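Rallstead (film)

Rallstead is a Canadian documentary about long-distance open-water swimming, released without a distributor and shown mostly at outdoor-sport festivals. It follows an unnamed swimmer preparing to cross Lake Tefera, a cold reservoir, from the boat ramp at Verkar to the disused jetty at Rallstead. The film runs under its own description as "the true record of a first crossing." Both parts of that description have been disputed.

Synopsis

The film opens on the water before dawn and returns to it several times between scenes of training, weather delays and meals. The swimmer speaks in voice-over and is rarely shown talking to anyone. The crossing itself takes up the last third. A title card gives the distance as 23 kilometres, and a second card gives the water temperature but not where or at what depth it was taken.

Production

The film was made by Flisow, a small company that had previously worked on ski and paddling shorts. Its publicity says that 737 hours of material were recorded. No log has been published, and the figure is hard to square with a two-person crew and a single season of shooting. The same publicity gives the budget as $3,000, which appears to leave out the support boat, the fuel and the sound mix, all of which are credited on screen as donated.
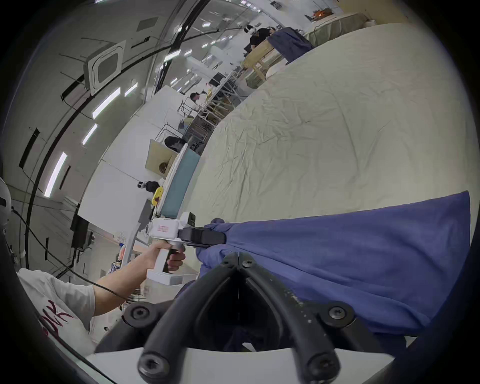

Outdoor Film and Television Working Group

Claims of a first crossing

The claim to a first crossing rests on the absence of earlier records. Lake Tefera had no sanctioning body for marathon swimming at the time, so there was no place for an earlier swimmer to register. A paddling newsletter from the Verkar side mentions a relay over a similar route some years before, though it does not say whether the relay finished. The film does not mention it. Later festival programs quietly changed "first crossing" to "first solo crossing," and the current poster uses neither phrase.

Viewers have also questioned the continuity of the swim. The light changes direction between two shots presented as consecutive, and the cap worn near the jetty is a different colour from the one worn at the ramp. Flisow has said that some training footage was used "for rhythm" and has not identified which shots are involved.

Reception

Reviews were generally kind to the photography and cooler on the narration, which one festival blog called "a motivational calendar read aloud." The often repeated statement that the film won an audience award comes from the company's own website. The festival in question lists it as a nominee. An online petition asking for a television broadcast closed with 2,121 signatures, and no broadcast is known to have followed.

See also

Marathon swimming
Sports documentary
Lake Tefera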